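Rotaner cell: common questions

Who looks after the cell?
Filippos Balaskas does the mechanical side and Zdislava Bartoš looks after the simulation and the wrist camera settings. If you can't reach either of them, leave a note in the Nusen log.

How often do the fingers need greasing?
Every 300 hours. Wipe off the old grease first. Use the tube in the grey drawer and nothing thicker.

The gripper won't home. What should I check?
Check the air or power isolator, then the cable at the wrist. If it still won't home after 2 tries, stop and call Filippos.

Can I change the fingers myself?
Yes, if you've been signed off. Lock out the cell, undo the screws evenly and keep the shims with the finger they came from.

Do I have to run the simulation after a finger change?
Yes. Load the new finger model, set the opening to 100 per cent and look through the wrist view before you start an approach.

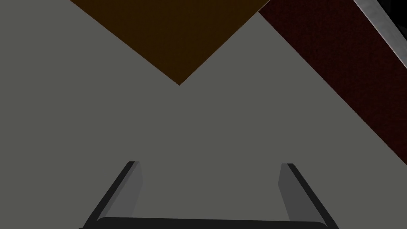
Both fingertips should be in view and at much the same height. If one sits higher, the model offset is wrong. Fix it there and leave the camera alone.

What speed should I use for the first real run?
Start at 10 per cent. Zdislava will clear it for normal speed in the log.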